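Mirjana Hodžić
9 Nov 2021

I want to write a few posts about sweet buns, because three people asked me after the weekend and I don't like to type the same thing three times. It will be a small thread. 1/

First, I am not a baker. I learned this dough from my neighbour Sorin when I lived in my old flat, and he learned it from a paper with no quantities on it. So I weighed everything in September and wrote it down at last. 2/

For one tray of 14 small buns: 582 g of strong white flour, 179 g of whole milk, three eggs, 2 teaspoons of dried yeast, 90 g of sugar, 100 g of soft butter, a little salt. Yes, 582. It was 600 and the dough was too dry for me, so I took away spoon by spoon. 3/

Milk should be warm like for a baby. Mix all except the butter and wait ten minutes. Then the butter, in small pieces, and knead until the dough stops sticking to your hand. My arms say fifteen minutes. With a mixer it is less. 4/

The first rising is slow in my kitchen, it is on the north side. I put the bowl in the oven with only the lamp on. Hrvoje puts his on top of the boiler and he is always finished before me. 5/

Shape them round or a bit long, as you wish. I never manage to make them equal. Leave them on the tray until they look swollen, then egg yolk with a spoon of milk on top. Brush two times, with some minutes between. The second brushing gives the shine. 6/

Oven 180 degrees, around 20 minutes. Look at them after 15. If the top is getting dark too early, lay a piece of foil on it, loosely. 7/

Now the table, which is also a question I received. I serve them on the lavender plate with the wide rim. I like how the orange colour of the crust looks on it. On a white plate they look a little sad to me. 8/
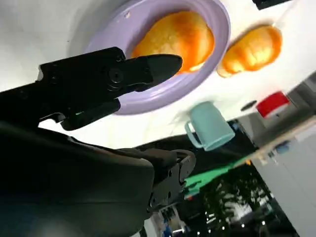

One bun on the lavender plate, one on the table, and the pale teal mug. 9/

The mug is plastic, I know, I know. Tanner already wrote to me that coffee must be drunk from porcelain. I have broken enough porcelain. 10/

To keep them: a tin with a lid, two days. After this they are better cut in half and toasted, with butter or with plum jam. They can be frozen also, but freeze them the same day you bake. 11/

Mereana asked if it works with oat milk. I didn't try it. If somebody tries, please write to me how the dough was, I would like to add it to my paper. 12/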